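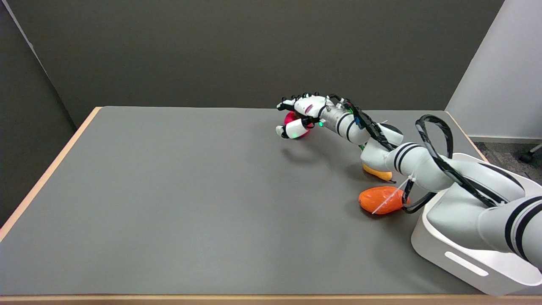 사과를 저온저장고에 넣은 뒤 에틸렌 농도는 왜 따로 재야 합니까?

사과는 수확 후에도 에틸렌을 내보내며, 밀폐된 저장실에 쌓인 에틸렌은 같은 방에 있는 과실의 연화와 산 함량 감소를 앞당깁니다. 온도와 습도가 설정값대로 유지되어도 에틸렌 농도는 저장실마다 다르게 움직이므로 별도의 측정값이 있어야 환기 시점을 정할 수 있습니다.

제르톤, 사과 저온저장 환경 기록 서비스 '플라닉' 정식 공급 개시
저장실 단위 에틸렌·온도·상대습도 통합 기록, 출고 순서 산정 기능 포함

배포일: 2023-02-24
배포 즉시 보도 가능

농산물 저장 설비 관리 기업 제르톤(Zerton)은 사과 저온저장고용 환경 기록 서비스 플라닉(Planik)의 정식 공급을 시작한다고 밝혔다. 플라닉은 저장실별 에틸렌 농도, 공기 온도, 과실 심부 온도, 상대습도, 이산화탄소 농도를 하나의 시간축에 기록하고, 입고 당시의 경도 및 당도 측정값과 연결해 보관하는 서비스다. 공급 대상은 산지유통센터, 영농조합법인의 공동 저장시설, 개별 농가의 중소형 저장고이다.

제르톤은 정식 공급에 앞서 추이(Cui) 산지유통센터에서 시험 운영을 진행했다. 시험에는 저장실 4개가 사용되었으며, 입고된 후지 품종 787상자를 대상으로 삼았다. 각 상자에는 과수원 구획, 수확 회차, 입고 시각을 기록한 관리번호를 부여했다. 중간 점검은 1월에 실시했고, 점검 결과는 경보 기준값과 화면 구성에 반영되었다.

개발 배경

국내 중소형 저장고에서는 공기 온도 한 항목만 연속 기록하고 나머지는 관리자가 수기로 적는 방식이 널리 쓰인다. 이 방식에서는 입고 초기의 호흡열, 문 개폐에 따른 온도 변동, 제상 운전 중의 습도 저하가 기록에 남지 않는 경우가 많다. 저장 후반에 과육 연화나 껍질 위축이 발견되더라도 어느 시점의 조건이 영향을 주었는지 되짚을 자료가 부족하다.

플라닉은 이 공백을 줄이는 데 초점을 두고 설계되었다. 제어 기능은 포함하지 않는다. 냉동기, 가습기, 환기팬의 설정과 운전은 기존 제어반에서 그대로 이루어지며, 플라닉은 운전 상태 신호를 읽어 환경 측정값과 함께 저장한다. 기존 제어반을 교체할 필요가 없고, 통신선을 연결하기 어려운 노후 설비에는 전류 감지 방식의 보조 단자를 사용한다.

측정 구성

센서는 지비츠(Jivitz)가 공급한다. 저장실 한 곳의 기본 구성은 에틸렌 센서, 이산화탄소 센서, 온습도 센서, 심부 온도 탐침으로 이루어진다. 온습도 센서는 증발기 토출구의 직접 기류를 피해 설치하고, 심부 온도 탐침은 적재 중앙부 상자의 과실에 삽입한다. 탐침을 삽입한 과실은 출고 대상에서 제외하며 관리번호도 별도로 표시한다.

측정값은 30초 간격으로 수집된다. 통신이 끊기면 현장 기록장치가 자료를 보관하고, 연결이 복구되면 누락 구간을 시간 순서대로 전송한다. 전송이 늦어진 자료에는 지연 표시가 붙고, 원래의 측정 시각은 변경되지 않는다. 관리자가 수기로 입력한 값은 센서 측정값과 다른 항목으로 저장되어 두 값이 섞이지 않는다.

에틸렌 센서는 습도가 높은 환경에서 기준점이 이동할 수 있다. 플라닉은 교정 가스를 이용한 정기 점검 기록을 센서별로 보관하며, 점검 기한이 지난 센서의 값은 그래프에서 점선으로 표시한다. 점검 기한이 지났다는 이유로 값을 삭제하거나 보정하지는 않는다.
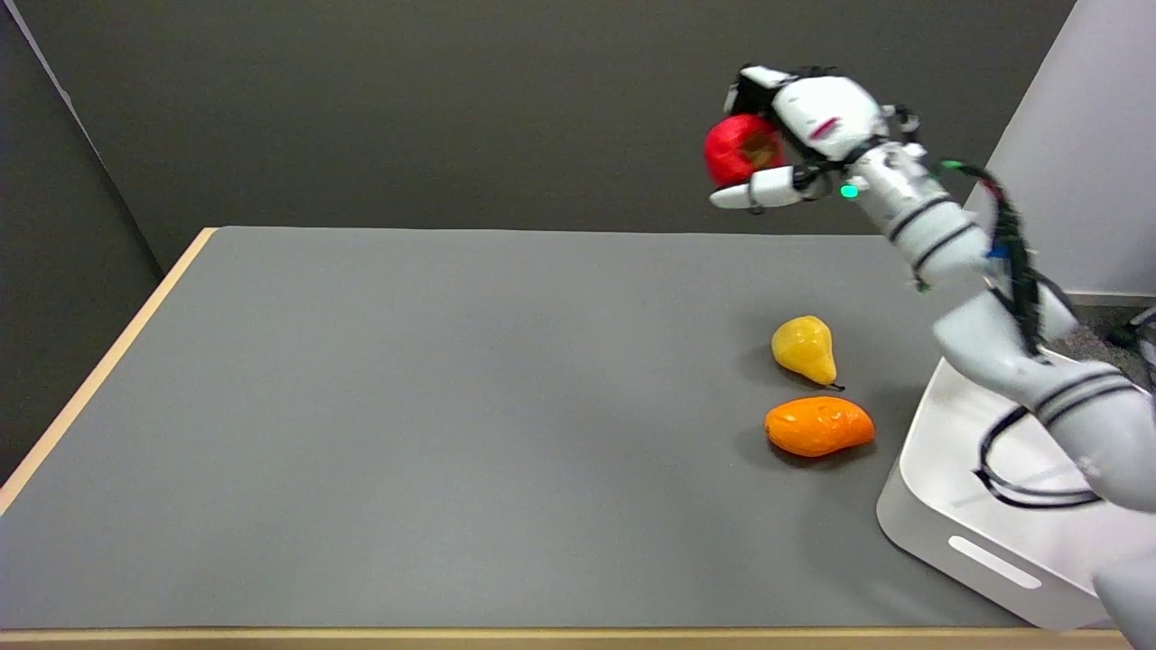

출고 순서 산정은 입고 시 품질, 누적 온도, 에틸렌 노출 이력의 세 항목을 사용한다. 입고 시 품질에는 경도, 가용성 고형물 함량, 전분 지수가 들어간다. 누적 온도는 설정 온도를 넘긴 시간과 초과 폭을 곱해 산출하고, 에틸렌 노출 이력은 저장실 농도를 시간에 따라 적산한 값으로 나타낸다. 관리자는 항목별 가중치를 품종에 맞춰 조정할 수 있으며, 변경 전후의 가중치는 변경자 이름과 함께 기록된다.

산정 결과는 상자 단위가 아닌 입고 묶음 단위로 제시된다. 같은 구획에서 같은 회차에 수확한 과실이라도 개체 간 편차가 있고, 환경 기록만으로 낱개의 상태를 판정할 수 없기 때문이다. 출고 전 표본 검사는 종전과 같이 실시해야 한다. 표본 검사에서 얻은 경도와 당도는 해당 묶음의 기록에 추가되어 다음 산정에 사용된다.

시험 운영 결과

추이 산지유통센터의 시험 운영에서는 경보가 모두 38건 기록되었다. 경보는 문 열림 지속, 제상 후 온도 회복 지연, 에틸렌 농도 상승, 센서 통신 단절로 분류했다. 이 가운데 문 열림 지속 경보는 입출고 작업 시간대에 집중되었다. 제르톤은 작업 예정 시간을 미리 입력하면 해당 시간의 경보를 현장 화면에만 표시하고 휴대전화 알림은 보류하는 기능을 추가했다. 보류된 경보도 기록에서는 빠지지 않는다.

제상 후 온도 회복 지연은 증발기에 가까운 적재열과 출입문에 가까운 적재열에서 다르게 나타났다. 공기 온도가 설정값으로 돌아온 뒤에도 심부 온도의 회복에는 시간이 더 걸렸으며, 상자 사이 간격이 좁은 열에서 차이가 컸다. 센터는 이 기록을 바탕으로 벽면과 적재열 사이의 통풍 간격을 조정했다.

이번 시험은 한 시설의 한 저장기에 한정된 것으로, 다른 품종이나 기밀도가 다른 저장실에 결과를 그대로 적용할 수 없다. 제르톤은 시험 자료를 제품 성능의 보증값으로 제시하지 않는다. 감모율과 저장 가능 기간에 관한 비교는 대조 저장실을 갖춘 후속 시험에서 다룰 예정이다.

제르톤 저장기술부 차이 쩌위(Zeyu Cai) 부장은 "저장고 문제는 대개 출고 시점에 확인되지만 조건의 변화는 그보다 먼저 발생한다"며 "현장에서 필요한 것은 방별로 비교할 수 있는 같은 형식의 기록이라고 판단했다"고 말했다.

시험 운영의 자료 분석은 하오 쯔쉬안(Zixuan Hao) 선임연구원이 담당했다. 하오 선임연구원은 "공기 온도와 심부 온도를 한 화면에 놓으면 입고량이 냉각 능력을 넘는 구간을 구분하기 쉽다"며 "입고 초기에는 하루 입고량을 나누어 배정하는 자료로 쓸 수 있다"고 설명했다.

설치 조건 및 공급 방식

설치 전에는 현장 조사를 실시한다. 조사 항목은 저장실 용적, 증발기 위치, 문 기밀 상태, 제어반 통신 규격, 전원 여유 용량, 이동통신 수신 상태이다. 수신이 불가능한 저장고에는 외부 중계 단자를 설치하며, 센서선이 단열 패널을 통과하는 부위는 기밀재로 마감한다. 1-MCP 처리를 하는 저장실은 처리 일시를 별도 항목으로 입력해 에틸렌 농도 변화와 함께 조회할 수 있다.

사과와 다른 작물을 같은 방에 보관하는 시설은 기본 공급 대상에서 제외된다. 에틸렌에 민감한 작물이 함께 있으면 경보 기준을 별도로 정해야 하므로 사전 협의가 필요하다. CA 저장고의 경우 기록 기능은 사용할 수 있으나 산소 농도 측정은 현재 기본 구성에 포함되지 않는다.

서비스는 센서 임대와 기록 관리를 묶은 저장기 단위 계약으로 공급된다. 계약이 종료되면 이용자는 전체 기록을 표 형식 파일로 내려받을 수 있다. 기록의 소유권은 저장시설 운영 주체에 있으며, 제르톤은 서면 동의 없이 개별 시설의 자료를 제삼자에게 제공하지 않는다.

회사 개요

제르톤은 농산물 저온저장 시설의 진단, 계측 설비 설치, 운전 기록 관리를 수행하는 기업이다. 주요 업무는 저장실 기밀도 시험, 증발기 배치 검토, 센서 교정, 저장 환경 자료 분석이다.

문의: 제르톤 저장기술부 플라닉 공급 담당
현장 조사 신청 시 저장실 수, 저장 품종, 기존 제어반의 제조 연도를 함께 기재해야 한다.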